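Jornada de puertas abiertas del taller Nistance

La jornada de puertas abiertas del taller Nistance es un encuentro anual dedicado a la robótica de manipulación y a la automatización de pequeñas series.

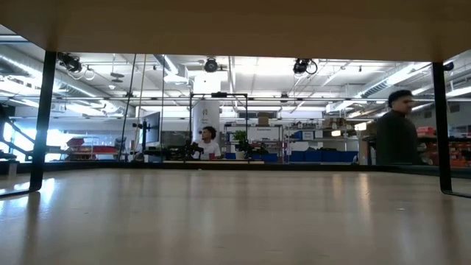

¿A quién está dirigida la jornada?
Al público general, a los centros de formación profesional y a las empresas de la comarca que estudian automatizar tareas de montaje o de clasificación.

La organización corresponde a Nistance, entidad dedicada al desarrollo de puestos de trabajo robotizados, con la colaboración de la empresa de mobiliario Stivwood y del centro de formación Wallden. La entrada es gratuita, previa inscripción.

Historia

El encuentro tuvo su origen en las visitas que Wallden concertaba para su alumnado de mecatrónica. Ante el número de solicitudes ajenas al centro, Nistance decidió abrir el taller a todos los interesados durante una jornada completa. Las primeras ediciones se celebraron en septiembre, coincidiendo con el inicio del curso; más tarde se trasladaron al final de la primavera, a petición de los propios centros docentes. La edición de junio de 2025 fue la primera en incluir demostraciones continuas durante todo el horario de apertura.

Sede

Las demostraciones tienen lugar en la nave principal, un espacio industrial de techo blanco con conductos y tuberías a la vista. La zona de trabajo convive con el almacén de piezas, dispuesto en estanterías metálicas y en cubetas rojas, naranjas y azules. La nave recibe luz natural por un lateral y cuenta además con luminarias lineales en el techo. El personal del taller mantiene durante la visita parte de su actividad ordinaria.

Desarrollo de la visita

Los asistentes acceden en grupos de 11 personas como máximo, acompañados por un técnico. El recorrido dura alrededor de 2 horas y comienza con una explicación sobre normas de seguridad, zonas de paso y paradas de emergencia. A continuación, cada grupo presencia una demostración de recogida y colocación de piezas, seguida de otra de clasificación por forma. El técnico describe la secuencia de movimientos antes de iniciarla y detiene el ciclo cuando se formula una pregunta – práctica que alarga algunos turnos, pero que la organización ha mantenido en todas las ediciones.

La parte final se reserva a la programación. Los visitantes pueden modificar la velocidad y los puntos de destino en un simulador y comparar el resultado con el ciclo original. Para el alumnado de Wallden existe un turno específico de 2 grupos, con un contenido más extenso sobre calibración y registro de datos.

Programa complementario

Stivwood presenta cada año un caso práctico relacionado con la manipulación de herrajes y pequeñas piezas de madera. La firma Suominen participa con una charla sobre mantenimiento preventivo, de carácter divulgativo, que se imparte al término del turno de mañana. Ambas actividades requieren inscripción separada.

Acceso

Los menores de 10 años no pueden entrar en la zona de demostraciones, aunque sí asistir a las charlas. El calzado debe ser cerrado. Las solicitudes de grupos escolares se tramitan a través de Wallden; las restantes, directamente en la recepción de Nistance.

Véase también

Robótica industrial
Manipulación de materiales
Formación profesional en mecatrónica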